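Home Guides Hand-held Units Set-up Care and Repair Contact

Section 7: Setting up the garment station and checking the paired grippers

This section covers the Tostton hand-held pair when it is used on soft goods. It assumes both units are charged and that you have finished Section 3 (unpacking and fitting the fingers). Repairs to the housing are not covered.

7.1 Choosing and clearing the work surface

1. Use a bed or a padded platform that the operator can reach across from the foot end. A hard table wears the finger pads quickly.
2. Cover the surface with one plain cover in a light colour. Cream or white is best for dark garments.
3. Pull the cover roughly level. Small wrinkles are acceptable. Flatten any ridge that is high enough to lift the edge of a garment.
4. Move loose items to the edges of the surface, well outside the folding area.
5. Place the garment in the middle, crumpled, within reach of both units.
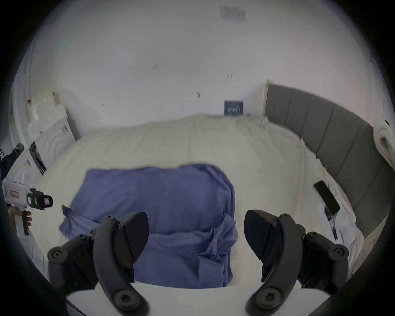

6. Stand at the foot end with one unit in each hand and bring both down over the garment without touching it. If you have to lean to reach the far side, move the garment toward you.
7. If two people are working, agree on who closes first. The second person keeps the jaws open until the first has a grip.

Note: Do not tuck the cover in tightly at the foot end. It needs some slack so the pads can press down beside the cloth.

7.2 Checking the fingers

Do this at the start of every shift and again after any drop.

1. Switch the unit off and hold it with the fingers pointing away from you.
2. Check each round screw head for movement with your fingertip. If one turns, tighten it with the driver from the kit. Stop when it is snug.
3. Open and close the jaws by hand 8 times. The movement should be even, with no click at the pivots.
4. Look at the two pads from the front. They should meet along their full width.
5. Wipe the pads with a dry cloth. Lint at the pad edge is the usual cause of slipping.

Caution: Do not oil the pivots. Oil travels to the pads and will mark fabric.

7.3 Checking the markers and the first grip

The tracking software finds each jaw by its printed marker, so a scuffed or lifting marker has to be replaced before recording.

1. Switch on both units and wait for the status light.
2. Hold each unit level and confirm in the Custari window that its marker has been picked up.
3. Approach the garment from both sides and close one unit on a corner. Leave the other open.
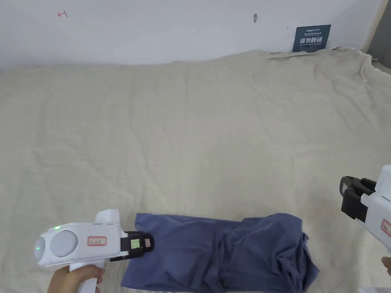
Marker faults are easy to mistake for a calibration fault, and many units have been sent back for no reason. Check that the tag is clean and flat before you change any settings. When one unit is on the corner of the cloth, its square green-and-white tag should still be uncovered, with no fabric folded up over it. If cloth rides up over the tag, release, take a smaller corner and try again.

4. Lift the corner a hand's width, hold, then lower it. Repeat with the other unit.
5. If the garment slips more than once, go back to 7.2, step 5.

Note: Replacement markers are supplied on sheet 73 of the spares folder. Peel the old one off completely before fitting the new one.

7.4 Spreading a T-shirt
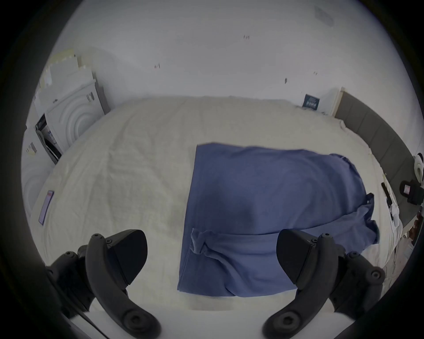 Written by Adjoa Dankwa
Checked by Ewurabena Nartey
Revised May 29, 2018

Start each spread with both jaws fully open. Most failed spreads come from an operator closing too early and catching the cover along with the shirt.

1. Find a sleeve or a shoulder seam first. The hem is harder to grip and tends to roll.
2. Close on the seam and draw the cloth outward slowly.
3. Release with the pad resting on the surface. Opening the jaws in the air lets the sleeve drop back on itself.
4. Work around the garment until the body lies flat. A bunched sleeve can be left for last.
5. Back both units away with the jaws wide open, and keep them still for three seconds before ending the recording.

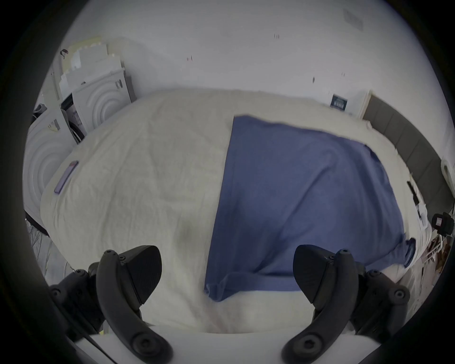
6. Save the recording in Custari and enter the garment number.
7. Crumple the garment again by hand and return it to the middle of the surface for the next run.

Caution: Keep cables clear of the operator's feet and away from the folding area. If a cable is pulled during a run, stop, discard the recording and repeat the finger check in 7.2.

For pads that still slip after cleaning, go to Section 8, Replacing the finger pads.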